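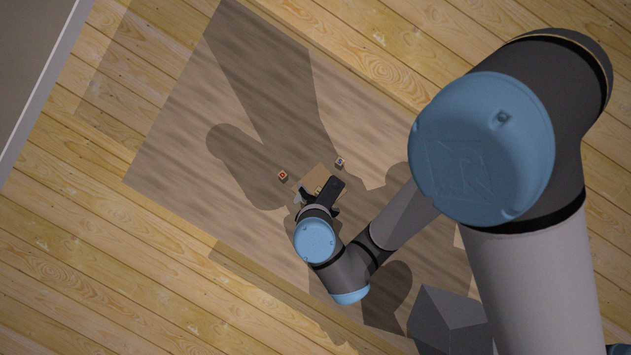

Figure 2. Simulated view of the tabletop task used during the open day. Lettered cubes lie on and beside the square board, with the gripper over the board.

4.2 Open day sessions

The second part of the study took place at the Felberg site during its open day in May. Visitors came in through the main hall and could stop at any of the stations set up along the corridor. Ours was the last one before the exit, which affected who took part. Most people who reached us had already watched other demonstrations, and several wanted to sit down.

The station ran the Lesska simulator on one desktop computer with two screens. The screen facing the visitor showed the arm, the table, and the lettered cubes (Figure 2). The other showed the operator's log and was turned away from the public. Visitors gave spoken instructions naming a cube by its letter, such as "put the D on the board," and an operator typed each instruction into the planner as it was said. We did not correct grammar or fill in missing words. Dale Cloutier ran the station in the morning and Deepika Varghese took over at noon.

Each visitor was offered one short practice trial, which was not scored, followed by as many scored trials as they wanted. We had planned to limit each person to four. This limit was dropped within the first hour, when the line was short and people were asking to go again. In total 200 visitors gave at least one instruction, and the log holds 936 scored trials. The starting positions of the cubes were drawn from the same 100 layouts used in the laboratory sessions (Section 4.1), in shuffled order.

A trial was counted as complete when the named cube rested on the board and the gripper had let go of it. If the visitor changed the instruction partway through, the trial was marked as revised and kept in a separate group. We had not expected many revised trials, but they were common among visitors who came in pairs — one person would start the instruction and the other would change it.

Two practical points should be noted for anyone who repeats this setup. First, the camera angle matters more to visitors than it did to our laboratory participants. From the angle used in Figure 2, the gripper partly covers the board, and visitors often asked whether a cube was on the board or behind the fingers. In the afternoon we added a key that switched to a view from straight overhead. Trials before and after this change are reported separately. Second, the hall was loud. Letters that sound alike were misheard by the operator, and we asked visitors to repeat the letter whenever there was doubt. The log records each repeat.

We also kept written notes on what visitors said while the arm was moving. These comments were not part of the original plan and were not coded by a second reader. The most frequent request was for the arm to move faster. The default joint speed in the Korkodik planner is set low, and we left it there for all trials so that the results could be compared with those of Kandasamy, where the same setting was used. Some visitors took the slow approach as a sign that the planner had not understood them and gave the instruction again — these repeats were logged but not sent to the planner.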